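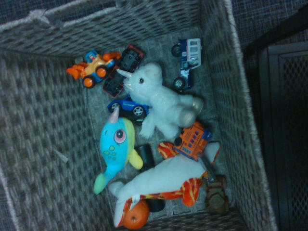

Any organization that teaches household robots to tidy up should be required to write down what counts as a finished job before the first trial begins. Most do not. The usual practice is to run the task many times, review the results afterward, and decide then which outcomes were acceptable. That practice would not be tolerated in elevator inspection or food handling, and it should not be tolerated in homes. Consider how many decisions are left open by an ordinary basket of toys. A plush unicorn lies on its back across the middle. A dark toy car has its wheels in the air, and a blue race car is partly tucked beneath the unicorn. Is the unicorn put away? Is the race car? A parent would say yes to both. A scoring sheet that requires each item to be separately visible might say no to the second, and a laboratory that changes its mind between the two has produced a number with no meaning.

The draft guidance on domestic handling trials, released for comment on Friday, March 13, 2026, and known as the Sindutitz draft, takes a first step. It asks that every published success rate be accompanied by a written end condition, fixed in advance. It also asks that failed runs be kept. A report that 997 of 3,000 runs met the condition is more useful to a buyer than a claim of high reliability with no total attached, and the draft is right to say so plainly.

It does not go far enough in its treatment of soft objects. The six object classes in the annex were plainly written with boxes, bottles and tools in mind. Plush toys fall under "other." Yet soft things change shape when they are gripped, they hide smaller things, and they catch on one another. A limit on gripping force that suits a die-cast car tells an operator very little about a stuffed animal. Paju, which operates a shared test room, has used a separate class for soft items for several years, and its method could be adopted with few changes.

The draft is also nearly silent on the room itself. It speaks of "the robot and the object" as though nothing else were present. In practice, good work depends on cables, floor coverings, the height of the table and whatever the household has left on it – conditions that should be recorded along with the result.

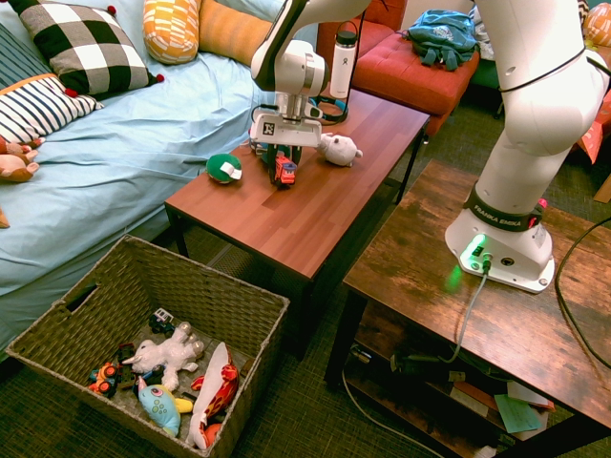

A reader at Fodier wrote in reply to an earlier version of this essay that small groups cannot afford such record keeping, and that a rule drafted for large manufacturers would push everyone else out of the field. The objection deserves a serious answer. A record of the room can be one page, completed once a day and amended when something is moved. Grerkum has published a form of that length, and other groups are free to copy it. Where even one page is too much, the group should be free to carry on its research, but it should not publish a success rate that others may rely on when they buy.

The comment period closes in August. Those who run trials in furnished rooms should use it to ask for two amendments: a class for soft objects, and a required description of the surroundings. Both can be added to the annex without reopening the main text.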